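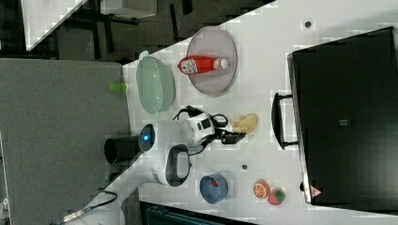
Search this list Go

Re: play food and dishes for the kids' corner

Daichi Morikawa wrote:
> Does anyone have a good way to sort pretend food? We have a big
> tub of it at Gunstead and the kids just dump the whole thing out.
> Also, do you bother with plates, or is it only more to pick up?

Oh, please do bother with plates! They changed everything for us at Villotance. I used to put out the full tub too (more than 200 pieces, if you can believe it) and all we got was a heap on the rug. Now I set a few foods and a few dishes on a white table before the doors open on Friday, and the kids go straight into cooking and serving each other.

Pale colors work wonderfully for the dishes - our lavender plate and the light green dish make a yellow banana or a red bottle really pop, and even the two-year-olds spot what they want. The blue bowl is the big favorite. Everything becomes soup in that bowl. Strawberry soup, mostly!

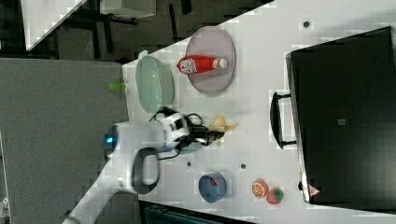 For sorting I gave up on food groups and went by meals. Each bag is one little menu, 21 pieces at most, dishes included, and I swap bags every other week. The bananas go in all of them, after some tears in August. Bottles lie flat on a plate when we set up, or they get knocked over in the first five minutes and roll under the shelf.

Cleanup goes fast too: dishes first, then the food goes on top, then zip. I'd love to hear what you end up doing with that tub, and I have 25 spare zip bags if you want some - just say so and I'll bring them along.

Fawzy

Contact the list owner | Copyright Comari Play Lists | Back to top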